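4.2 Planning over soft and curved support surfaces

6 min read

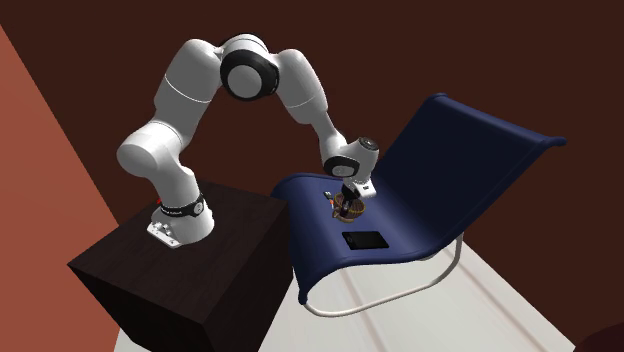 The planner described in Section 3 assumes that every object rests on a flat, level support. That holds for tables and shelves. It does not hold for seats, cushions and slings, where the support normal changes over a few centimeters and a gripper coming straight down may touch the fabric before it reaches the object. We extended the Ekau planner to cover these cases and tested it in simulation.

Each trial places a fixed-base arm on a pedestal next to a piece of seating. Small household objects are dropped onto the seat and left to settle under physics before planning starts. Layouts in which any object slid off the seat were thrown out and sampled again. This left 857 layouts, of which 124 were held back for evaluation.

Figure 4. A rendered layout with a lounge chair. The gripper points down over a small woven basket on the seat, and a phone lies flat closer to the front of the seat.

For each layout the planner receives a segmented point cloud and a target label. It fits a local patch to the support under the target, then samples 200 grasp candidates. In the baseline, candidates are sampled around the world vertical. In our version they are sampled around the patch normal, and the vertical is kept as a fallback. Candidates that bring a finger closer to the patch than a set margin are dropped before inverse kinematics is called. The order matters for run time, as most of the bad candidates fail this check and the kinematics solver is the slowest part of the loop.

Containers needed separate handling. With an open basket, the fitted patch sometimes included points from the rim, which tilted the normal and pushed the wrist toward the chair back. We now remove all points inside the convex outline of the container before fitting. Flat objects such as phones have the opposite problem. They sit so close to the fabric that almost no candidate clears the margin. For these the margin is lowered to 2 mm and the approach speed is cut in half.

The backrest is treated as a rigid obstacle. We did not model fabric deflection, and results on seats that sag under contact should be read with that in mind. Scene files and the patch fitting code are part of the Travari tools, maintained by Nuala Hayes.

Related items
Flanagan: a grasp sampler for cluttered shelves
Wutura scene format, notes for users
Collision margins in the Ekau planner

Contact | Copyright Travari | Back to top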